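Kamum sets equipment budget for second robot bench at Himberg

Kamum has approved spending on a second robot work table at its Himberg site, with orders due to be placed in October. The plan covers one arm, a perforated table, floor marking and 12 months of service cover.

The company sorts and packs small plastic parts for toy and teaching-aid makers. Its first table has been used for trials since the spring, mostly on pushing and grouping loose pieces with a plain rod finger in place of a two-jaw gripper.

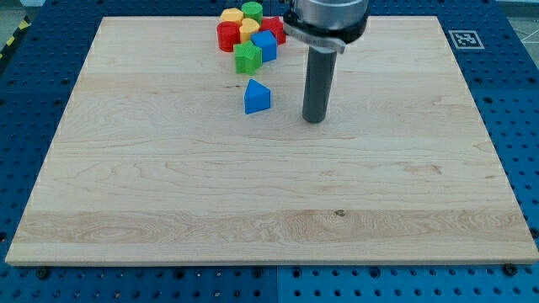 PLANNING AND PURCHASING

Coloured shape blocks on a flat maple board are one of the set tasks suppliers will be asked to run before any contract is signed. Each bidder will work with the same board and the same blocks, and will be given 55 minutes to set up.

"We bought the first arm from a brochure and spent too much on tooling we didn't use," said Kamlesh Grewal, head of equipment planning at Kamum. "This time the finger, the table and the spare bolts are all in the budget from the start."

Up to 3 suppliers will be shortlisted. Parel will draw up the table layout and Goel will handle installation. The new bench must be able to move 500 pieces per shift during acceptance tests.

Staff training will be paid for from the existing site budget. Suppliers who want the full list of requirements should write to the Kamum purchasing office at Himberg.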